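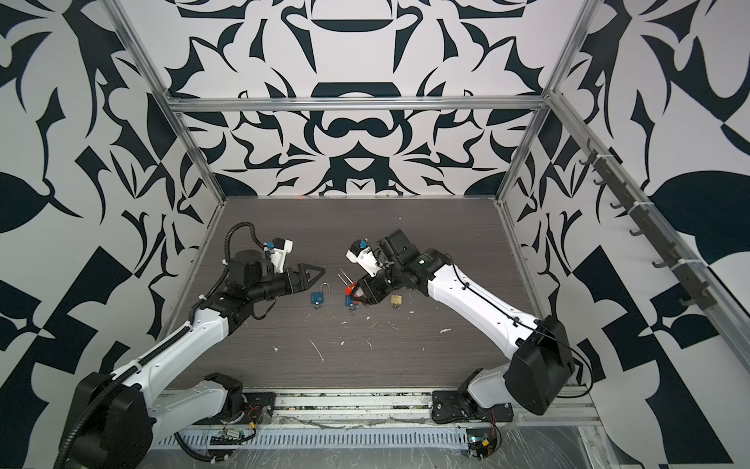 Tres candados pequeños sobre un suelo gris. Detrás, la pared de hojas blancas y negras.

¿De verdad cierra un candado?
Por Madalena Louro

En los anuncios, un candado lo protege todo: la bici, el diario, el tesoro del pirata. Yo no me lo creo del todo, y te propongo que tú tampoco te lo creas antes de saber cómo funciona.

Un candado corriente tiene dos partes. El arco es la pieza curva de arriba. El cuerpo es el bloque de abajo, donde suele estar el agujero de la llave. Dentro del cuerpo hay unas piezas diminutas con muelles, los pernos. Si metes una llave equivocada, los pernos quedan a alturas distintas y el cilindro no gira. Con la llave buena se alinean todos y el arco se suelta.
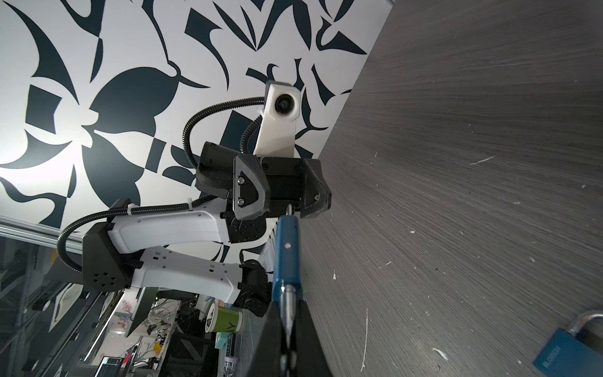

Hasta aquí, el invento parece perfecto. Pero piensa un poco: si cierras con candado una caja de cartón, ¿quién va a molestarse con el candado? Rompe el cartón y listo. Lo mismo pasa con una cadena fina o con una puerta de bisagras flojas.

También desconfío de la palabra «irrompible». Mi vecino Waqas Qureshi tuvo una ferretería en Vilela durante 33 años y vendió candados de todos los tamaños. Le pregunté cuál era irrompible y se echó a reír. «El que todavía no ha probado nadie», me dijo.
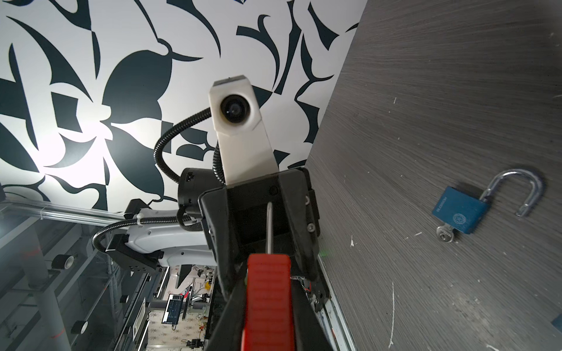
PARA PENSAR UN RATO

¿Un candado grande es siempre mejor que uno pequeño? No. El tamaño se ve desde fuera, pero los pernos van por dentro, y un candado enorme puede llevar un mecanismo muy simple.

¿Y los de números? Uno de 3 ruedas, con cifras del 0 al 9, tiene mil combinaciones. Suena a muchísimo. Si tardas 2 segundos en probar cada una, las acabas todas en poco más de media hora.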